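Cimow Blocks

Cimow is a small set of block-stacking runs, all driven by hand from a leader arm. There are 1270 episodes, recorded in July at our Dorkeck bench, and we're really pleased with how smooth they came out! Most last under 35 seconds.

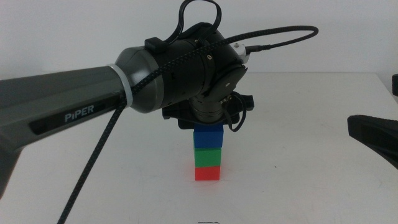
Fixed view: blue on green on red, gripper at the top block.

What you get
Each episode folder holds the video, joint angles and gripper opening, plus a one-line task note. Four operators took turns, so the driving styles differ — some creep in, some swoop.

Wrist view
Do try training with this one switched on. It helped our grasps a lot, mostly in the last few centimetres.
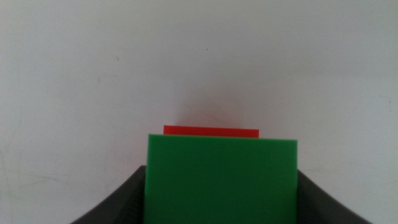
Wrist view: green block between the fingers, a strip of red behind it.

Loading
Use the Grumon reader, version 4 or later. Older ones swap the two video streams.

Known problems
A few task notes have typos. Fixes are very welcome — send us a patch.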